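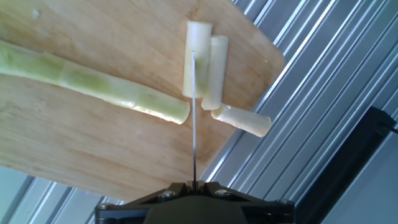 Lauch putzen und schneiden - so klappt es ohne Sand im Topf

Von Teodora Nikolaidis, 2020-02-21

Lauch war bei uns zu Hause das Gemüse, um das sich alle gedrückt haben, und zwar wegen des Sandes. Meine Mutter hat die Stangen dreimal gewaschen und trotzdem hat es in der Suppe geknirscht! Inzwischen koche ich seit mehr als 35 Jahren selbst, und bis in den April hinein liegt fast jede Woche eine Stange auf meinem Brett. Ein paar Kniffe haben sich dabei angesammelt, die ich gern weitergebe.

Zuerst kommen die Wurzeln weg, aber bitte nur ganz knapp, damit die Schichten unten noch zusammenhalten. Dann schneide ich die Stange vom hellen Teil her der Länge nach ein, halte sie mit dem Grün nach unten unter den Hahn und fächere die Blätter mit dem Daumen auf. So läuft der Sand nach unten heraus und nicht wieder hinein. Wer lieber Ringe mag, schneidet zuerst und legt die Ringe danach 5 Minuten in eine große Schüssel mit kaltem Wasser. Bitte mit der Hand herausheben und nicht abgießen, sonst landet alles wieder obendrauf.

Zum Schneiden nehme ich ein Messer mit breiter Klinge und ein Holzbrett, das groß genug ist, dass die lange Stange neben den fertigen Stücken Platz hat. Rutscht das Brett, hilft ein feuchtes Küchentuch darunter, ganz altmodisch.

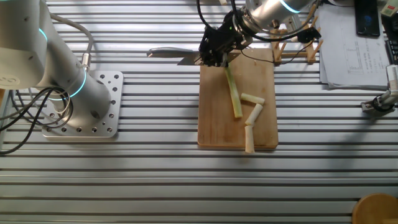
Kurze helle Stücke vom Lauch oder von der Frühlingszwiebel, daneben das lange Stück.

Für Schmorgerichte lasse ich die weißen Stücke gern fingerlang, sie werden dann wunderbar weich und zerfallen nicht. In der Pfanne dürfen sie kürzer sein. Frühlingszwiebeln behandle ich übrigens genauso, nur brauchen sie viel weniger Wasser und Geduld.

Und das Grün? Bitte nicht wegwerfen! Die zarten Teile kommen fein geschnitten in den Eintopf, die festen friere ich für Brühe ein. Meine Nachbarin Lucrezia Farina röstet sie vorher kurz im Ofen an - das habe ich mir abgeschaut, die Brühe bekommt davon eine schöne Farbe.

Noch ein Wort zum Brett: Nach dem Lauch mit heißem Wasser und etwas Spülmittel abwaschen, mit einer halben Zitrone und grobem Salz abreiben, wenn es noch riecht, und dann hochkant trocknen lassen. Nie in die Spülmaschine, auch wenn es eilt. Ab und zu einen Löffel Leinöl einreiben, über Nacht einziehen lassen und den Rest am Morgen mit einem Tuch abnehmen.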